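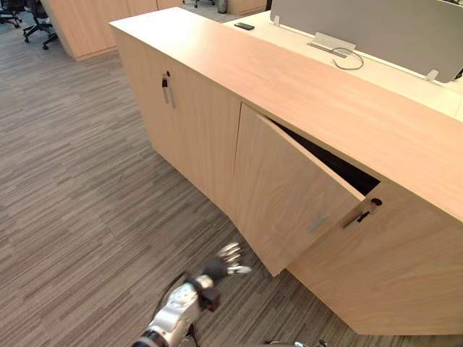 A storage cabinet with one door partly open. A key is in the lock of another door.

How Locks and Keys Work

A lock is a machine with a simple job. It holds something in place until the right key is used. Locks are found on front doors, bikes, suitcases, desks and cabinets. They come in many sizes, but most of them use the same few parts.

The parts of a lock

The part that keeps a door shut is called the bolt. A bolt is a solid piece, usually made of metal. When the lock is closed, the bolt sticks out and sits behind an edge or inside a hole. The door cannot move past it. When the lock is opened, the bolt slides or swings out of the way.

The part that you put the key into is called the plug. The plug is a short cylinder, shaped like a piece of chalk. It sits inside a larger case that does not move. Turning the plug moves the bolt.

The slot in the plug is called the keyway. It is often not a straight slot. Look closely at the front of a door lock and you may see that the slot has bends in it. A key without matching grooves along its sides will not go in at all.

What stops the wrong key?

Many house locks are pin tumbler locks. Inside the lock there is a row of small holes. Each hole holds two metal pins, one on top of the other, with a spring pushing them down. The pins are different lengths.

When there is no key in the lock, the upper pins rest partly in the case and partly in the plug. They work like pegs pushed through two boards. The plug cannot turn while the pegs are in the way.

The right key has cuts along one edge. Each cut lifts one pair of pins by a set amount. When all the cuts are correct, the gap between each lower pin and upper pin lines up exactly with the edge of the plug. This edge is called the shear line. Nothing is crossing it now, so the plug is free to turn.

The wrong key lifts at least one pair too high or not high enough. One pin across the shear line is enough to stop the plug.

How many different keys can there be?

Suppose a lock has two pairs of pins, and each cut on the key can be one of three depths. The first cut can be made in three ways. For each of those, the second cut can also be made in three ways. Three times three is nine, so there are 9 possible keys.

Adding more pins makes the number grow quickly. With three pairs of pins there are 27 possible keys. With four pairs there are 81. With five pairs there are 243. Real locks often have five or more pairs of pins and more than three depths. Makers leave out some patterns, such as a key with every cut the same depth.

Wafer locks

Desks and cabinets often have a smaller kind of lock called a wafer lock. It has thin flat plates in place of pins. Each plate has a hole in the middle, and the key passes through the holes. Springs push the plates so that their ends stick out of the plug and catch in the case. The right key pulls every plate back until the ends are level with the plug.

In many cabinet locks, a flat metal arm is fixed to the back of the plug. The arm is called a cam. A quarter turn of the key can be enough to swing the cam behind the cabinet frame.

Old locks

People in ancient Egypt used large locks made of wood. These had wooden pins that dropped into holes in the bolt. The key was a long wooden bar with pegs on it. The pegs lifted the pins, and then the bolt could be pulled back. A modern pin tumbler lock uses the same idea with much smaller parts.

Try it: a cardboard shear line

You will need two strips of stiff cardboard, a ruler, scissors and a pencil.

1. Lay the strips side by side so that their long edges touch. The line between them is your shear line.
2. Cut 3 narrow cardboard pins of different lengths. Lay them across the line.
3. Mark each pin where it crosses the line, then cut it there. Each pin is now a pair.
4. Push one pair up a little, so that its lower half crosses the line. This is what the wrong key does.
5. Move the pair back until its cut is on the line. Slide the lower strip and the lower halves to the side together.

Words to know

Bolt: the part that holds a door shut.
Cam: a flat arm that turns with the plug.
Keyway: the slot for the key.
Plug: the part of the lock that turns.
Shear line: the edge between the plug and the case.

Folenbridge Science Pages. Page last checked April 6, 2018.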